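Stone placement (gripper testing)

Search this article Search

Stone placement is a bench task used for trying out robot grippers, in which an arm takes Go stones one by one from a bowl and sets them on the crossings of a printed board. It became popular with small labs through the Tallthorpe protocol, a free set of rules first shared one April, and it remains one of the most charming ways to find out what a gripper can really do!

The task looks simple and is wonderfully hard. A Go stone is smooth, domed and small, so a finger that closes a little too high will squeeze it out like a wet seed. Picking from a heap is harder still, as every stone leans on its neighbors and the pile shifts with each grab. Placement brings its own troubles: the stone has to come down on a crossing without nudging the ones already there.
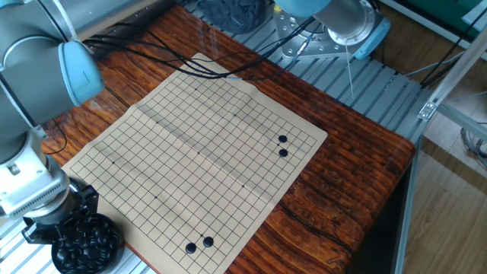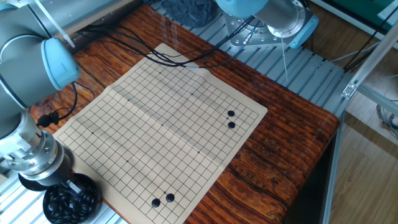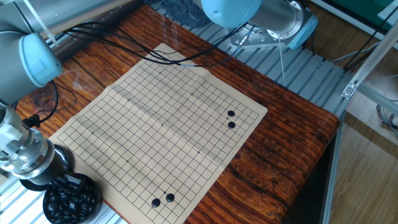 Black stones on a paper-like Go board, with the bowl beside the arm at left.

Under the Tallthorpe rules, a run is scored on two things, the grasp and the final position. A stone that lands off its crossing still earns the grasp point. Dropped stones go back in the bowl by hand, and the run continues. A paper or cloth board is allowed, creases and all, and many testers prefer one, as a slight ridge in the sheet quickly shows whether a controller can cope with a surface that isn't perfectly flat.

The best-known comparison is the Sestness series, which put 4 grippers through 783 placements using the same arm and the same controller settings. The Stenum, a slim two-finger design, did beautifully on neat placements but struggled deep in the heap. The Babić, with softer fingertips, was the reverse: superb in the bowl, a bit sloppy on the board. Later runs with the Stenum fitted with rubber pads closed much of the gap, a lovely result for such a cheap change.

Camera placement matters too. A view from straight overhead makes the grid easy to read, but the gripper hides the stone at the moment of release, and most teams add a side view.

See also: Bin picking, Fingertip materials, Hand-eye calibration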